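About the Tresdale Gripper and Controller Laboratory

The Tresdale Laboratory is the testing arm of the Bandara Technical Institute. We compare grippers, arms, cameras and controllers for manufacturers, hospitals and teaching departments that need to choose between them, and we publish the method behind every comparison. The laboratory sells no equipment and accepts no commission on equipment sold by others.

Our Purpose

A gripper that performs well on its maker's bench may perform poorly on a different arm, under a different controller, or with a camera mounted a few inches lower. The laboratory was founded to measure those differences under fixed conditions. Each candidate is given the same tasks, in the same order, with the same starting positions. Results are reported by task, and no overall score is awarded.

Most of our work begins in simulation. A simulated trial allows a gripper to be moved from one controller to another without a change of wiring, and allows a shadow or a camera angle to be repeated exactly. The standard schedule calls for 1,000 simulated trials for each pairing of gripper and controller.

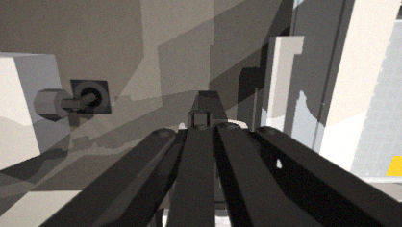 Trials at this stage are judged on approach, alignment and release. Operators review the view along the gripper as well as the recorded joint positions, and a disagreement between the two is logged as a separate finding. A pairing must complete 900 of its trials within tolerance before it is recommended for physical testing. Clients may set a stricter threshold, and several have done so.

What We Test

Grippers. Linkage grippers make up the larger part of our current schedule. Long links give good reach into equipment but take up much of the view of a camera mounted behind them, and our reports state how much of the work area remains in sight at each stage of an approach.

Cameras. Positions are compared before camera models are. Strong shadow, pale surfaces beside dark ones, and small controls near the edge of the view are all part of the standard set of conditions.

Controllers. The Tretach and Esturon controllers are kept as reference units, and every new controller is run against both. Tretach settings were last revised in July, and results obtained under the earlier settings are marked as such in the archive.

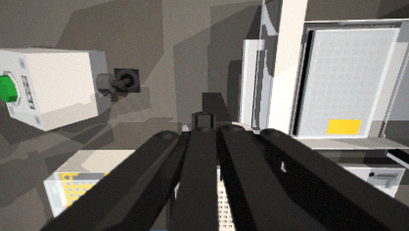
How a Comparison Is Carried Out

The client and the laboratory first agree in writing on the tasks, the tolerances and the number of trials. No task may be added once testing has begun. Simulated trials follow, and then 100 physical trials for each pairing that has met the threshold. The arm is held constant throughout — a change of arm is treated as a new comparison, with its own agreement and its own report.

Camera positions are fixed at the start of each series. Where a client wishes to compare two positions, the full series is run twice.

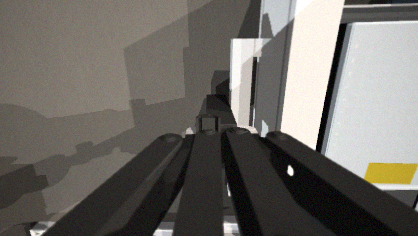 The final report sets out the result of each task, the settings used, and any trial that was stopped early, together with the cause. Clients receive the complete trial records and may repeat our analysis with their own staff. A summary is added to the public archive unless the agreement provides otherwise.

Leadership and Oversight

The laboratory is directed by Janaka Dewan, who joined the Institute to teach control engineering and later wrote the first edition of the Tresdale test schedule. Technical staff report to the director. The schedule itself is reviewed by the Institute's department of engineering, and changes take effect only at the start of a new series.

Students of the Institute may apply for placements in simulation, camera calibration or report preparation. Placements last one term and carry academic credit.

The public archive holds 2,000 trial summaries and may be consulted free of charge. Requests for comparisons should be sent in writing to the laboratory office, with a short account of the intended task and the equipment under consideration.

Page last reviewed February 2021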